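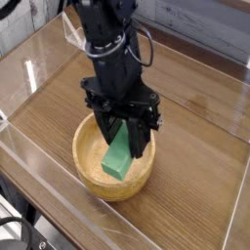
Rokovska to issue remastered instrumental catalog in August

The independent label Rokovska will reissue eight instrumental albums by the electronic duo Zusow in August, the company said Thursday. The set covers everything the duo recorded before moving to its current studio, including two albums that were sold only as downloads and have been unavailable since the original store closed.

All eight titles were transferred again from the session archives. Mastering engineer Fergus Kinnear worked from 24-bit stereo mixes where they existed. Three of the albums survived only as 16-bit files with peak limiting already applied, and those were left at their original level with light equalization and new fades.

The vinyl edition is limited to 1,000 numbered box sets. A further 300 copies without numbering are reserved for record stores and will not be sold through the label's site.

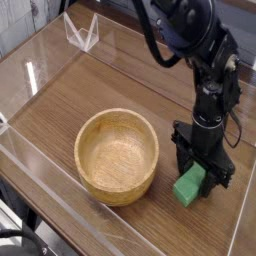
Side lengths were kept under 19 minutes to avoid a drop in cutting level, so two of the longer albums now run across three sides - the fourth side in each case is blank. Track order is unchanged throughout. The digital edition will be offered in lossless and compressed formats on the same day, with gapless playback restored on the two continuous-mix albums.

Zusow's recordings have been used widely as background music in online video, and the licensing terms will change with the reissue. Rights to the compositions moved to the publisher Gunawardena earlier this year. Existing licenses stay valid for the videos they were bought for. New requests will go through the publisher, which plans a single rate for web use and a separate quote for broadcast.
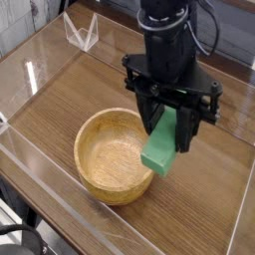 A green block held beside a round wooden bowl.

The archive work took longer than planned. The label logged 2,406 audio files across the duo's drives, many of them duplicate bounces with different sample rates and no date in the name. Kinnear matched them to the released versions by length and waveform before any transfer was approved.

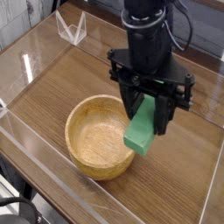 Kylie Pirihi
Staff Writer, Recorded Music

Four unreleased pieces found during the search will be added to the digital edition only. They are rough mixes, and the label has listed them under their working titles. A fifth was left out over an uncleared sample.

Distribution outside North America is being handled by Fovberg, with shipping dates to follow. Preorders for the box set open Thursday at 10 a.m. on the label's site, with a limit of two per customer. Prices for the separate albums have not been set.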